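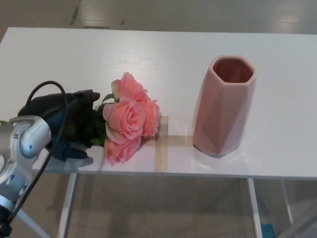 Chapter 4
When the Grip Lets Go

Putting a bunch of flowers in a vase sounds like the easiest job in the world, and that is exactly why I love starting with it! Your own hand does it while you think about lunch. A robot hand has to close on something soft, lift it, turn it upright and lower the stems through an opening, all without crushing a petal or knocking the vase over.

At the Lundville lab, Rungnapa Sukprasert's team ran this task over and over with artificial roses. For a long stretch the log was wonderfully dull. Then, on one lift, the bouquet slid out of the fingers, hit the rim of the vase and tipped it. The arm kept going. It carried nothing at all through the rest of the motion and reported success.

Stop and look at that last part, because there are two faults in it. The first is the slip. The fingers had closed on leaves, which fold and shift, and the firm part of the stems was barely held. The second is the silent one: the program checked whether the fingers had closed, and never checked whether anything was still between them. A dropped rose is a nuisance. Swap in a glass beaker, or a person standing nearby, and the same missing check becomes a safety matter.

The team's first fix was to squeeze harder. It bent the stems and the slips went on (try it yourself with a handful of wet spinach). What helped was moving the grasp lower and testing the grip again after a short lift. If the test failed, the arm stopped where it was and waited for a person.

In this chapter we will take a fault like this one apart, starting from the log and working backward. Keep a pencil handy. Section 4.1 begins with the finger sensors.

Reader comments

Taras Tkachenko: We had the same false "success" at Peltine, only with sponges. Great chapter for new techs.

Kamol Sriwong: Does 4.1 cover slip sensors too, or only finger position?

Siamak Daneshvar: @Kamol both, slip is near the end of it.

© 2020 Lachance Press | Contact | Back to top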